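How Does a Robot Know Where Its Hands Are?

From the Young Visitors pages of the Runwood Learning Center

Close your eyes and touch the tip of your nose. You can do this because your brain keeps track of where your arms are. A robot needs help with the same task. Its help comes from software, the set of instructions that a computer follows.

Each joint in a robot arm has a sensor that measures how far the joint has turned. The software reads these sensors up to 400 times every second. It then uses the length of each part of the arm to work out where the gripper must be.

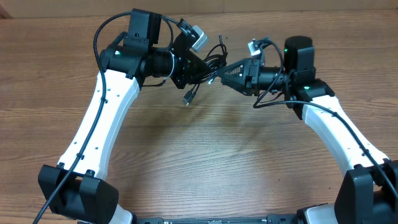 What happens if two arms want to move to the same place?
The software chooses one arm to go first and tells the other to wait, or it finds a different path for one of them.

Finding a safe path is called planning. Before an arm moves, the planning program tests many possible paths inside the computer. In one lesson at the Center, a program named Casen tested 124 paths and kept only 3. The others would have made the 2 arms bump into each other or into the table.

Rhona Dow, who teaches the robotics class, asks pupils to try planning for themselves. Sit across from a partner and place both of your right hands on the table. Each person writes down a list of moves. Read the lists aloud, one step at a time, before anyone moves. If two hands would meet, change a step and read the lists again.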